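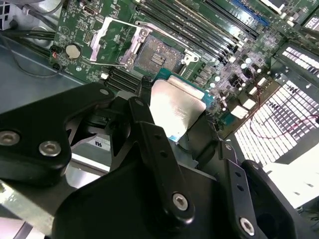
From: Hedvig Tangen
To: cell-planning list
Subject: Re: Second arm, budget split

Védís Lauritsen wrote:
> Remalus quotes 41 days for the arm. Is the gripper
> included? I need a line total before October.

The gripper is quoted separately. Please keep it on its own line, with 24 spare screws and one set of fingers. Auer wants 185 per fixture plate, printed to our drawing. Vodov has not replied.

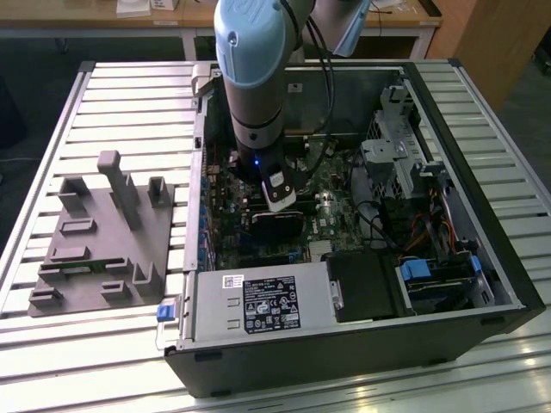

Do we need a new table for the second arm?
Only if both arms must work on one tower at the same time. The current plan has them on separate jobs, so I left the table out.

CPU handling stays in scope – sockets are the tightest tolerance we have, and the wrist camera should be budgeted with the arm. Archie has put cabling at over 300.

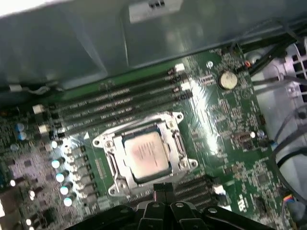 CPU in socket, gripper at the lower edge of the view.

Corrections to me before the order goes in.

Hedvig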